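Drukach Teaching Laboratory
Progress report to the Waweru Fund, October 22, 2023

With this report we want to inform the Fund how the second part of the grant was used. The work on the column chromatography bench is going well, although one delivery from Grillico came later than we planned.

From the amount of 1,000 dollars for small glassware we have spent 200 until now. Most of it went to columns and flasks. The acrylic racks we order from Dokis, and we are satisfied with them - the students can see the whole tube from every side.

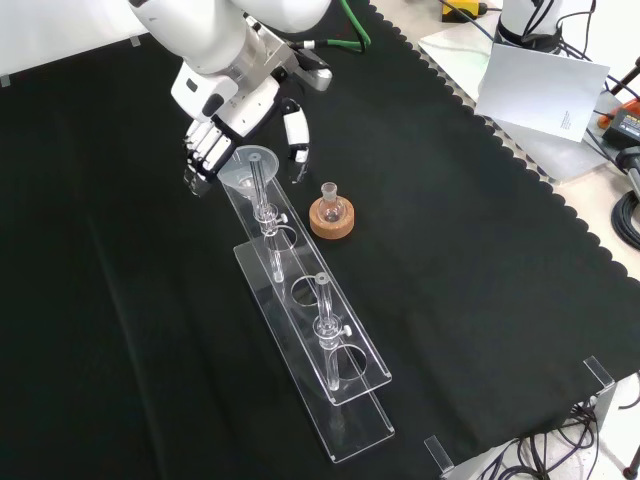

Page 2

The glass tubes with stopcock stand in the round holes of the rack, and we leave a free hole between two tubes so that the handles can be turned without touching the neighbor. For filling we use a clear plastic funnel on top of the tube. Round-bottom flasks are kept in a cork ring. We also decided for black cloth under the glass, because clear parts are easier to find on a dark surface.

Until now 44 students have been registered for the practical course. The written instructions for packing a column are finished, but the chapter on cleaning must still be corrected by us.

In November we plan to order a second set of stopcocks and more cork rings in the small size. We ask the Fund kindly to confirm if the rest of the money can be moved to the next period. The receipts are attached in the same order as in the budget table.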